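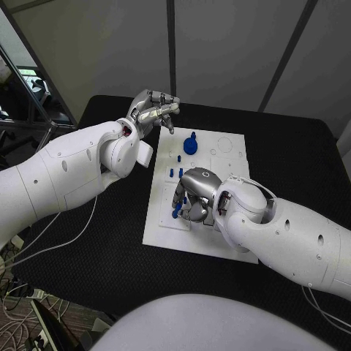 Figure 1. The white base board on its dark mat, with the blue pegs and the round gear part.

Board layout project, group report
Bethel Nigatu, Kieran Holroyd, Joyce Kirui

Our task was to lay out a peg and plate board that a new user could follow without a drawing. We chose white for the base and blue for the loose parts so the colours stayed easy to tell apart. The raised plates went through five versions. Kieran did the sanding and Joyce kept the log.

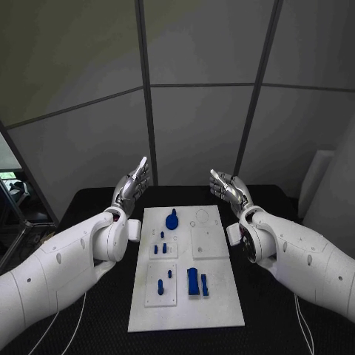 2. Marking the board
We outlined positions in thin black line. Early outlines in pencil rubbed off by August, so we switched to pen. 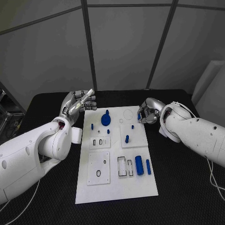 Figure 2. Two circle outlines, large and small, to the right of the gear-like knob.

Pegs were the slowest part. Of the 37 we printed, 13 were too tight and had to be filed. Wendy Whitlock suggested a wider hole, and
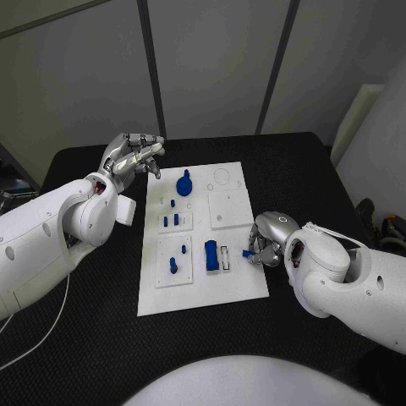 we tried that on the last version. It fit better but the pegs leaned a little. With more time we would print the holes in two sizes and compare them.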